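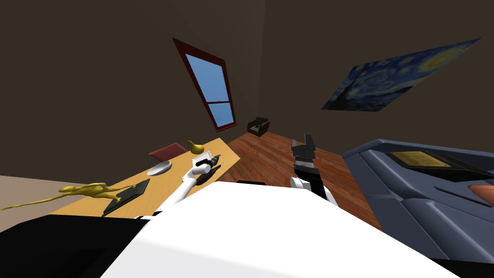 I moved the boiler schedule over to weather compensation in March, and I now have enough readings to write it up.

The old setup was a wall thermostat in the hall and a fixed flow temperature of 70 degrees. The hall is the warmest part of the house, so the thermostat cut out early and the back bedroom never caught up. With compensation, an outdoor sensor sets the flow temperature and the boiler runs longer at a lower output.

The sensor went on the north wall, well away from the flue. Wiring is two-core, no polarity. The curve is set in the installer menu, and the manual's default was far too steep for us. I brought it down one step at a time, leaving two days between changes, and stopped when the back bedroom sat at 18 overnight.

On mild days the flow now settles at 34 degrees. The radiators feel barely warm to the hand, which Palesa took for a fault the first time. Gas used over the test period was 3298 kWh. I can't compare that fairly with the year before, as the loft had 30 mm less insulation then and I didn't log outdoor temperatures.

Still to do: balance the two upstairs radiators nearest the pump, and find out why the hot water cycle overrides the curve for so long afterwards. Folke Solheim suspects the diverter valve. I'll check it when the system is next drained.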